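3.2 Materials and Sorting Procedure

The study compared how households in two towns, Sedgwick and Odora, handled paper packaging after use. 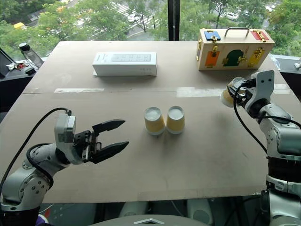 Collection took place over ten weeks beginning in September. Each of the 60 participating households received a set of bags and a printed sheet listing the accepted items. The sheet followed the wording already used by the local hauler, so that residents would not have to learn new terms. Households were asked to continue shopping and eating as usual.

Figure 2. Common forms of paper packaging: three paper cups and a white cardboard box.

Bags were weighed on arrival at the sorting room and opened the same morning. Items were assigned to one of four groups: cups, folding cartons, corrugated board, and other paper. Cups were kept apart from cartons throughout, as many paper cups carry a thin plastic lining that ordinary paper mills remove only with difficulty. Items with food residue were recorded separately and were not returned to the main groups.

The first sort was carried out by Joubert and the second by Steyn, who did not see the results of the first. Where the two disagreed, the item was torn by hand and the torn edge examined for a visible film. Most disagreements concerned frozen food cartons -- a group that the hauler's sheet did not mention at all. These were placed under other paper in Sedgwick and under folding cartons in Odora, following local practice, and Section 4.3 reports the results both ways.

Weights were entered in grams. Any bag above 2000 grams was divided before sorting, and its parts were rejoined in the data afterward. Bags below 1000 grams were kept in the sample, including those from households that were away for part of a week. Empty bags were entered as zero -- they were not treated as missing. Moisture was not measured, and differences in weight between rainy and dry weeks should be read with this limit in mind.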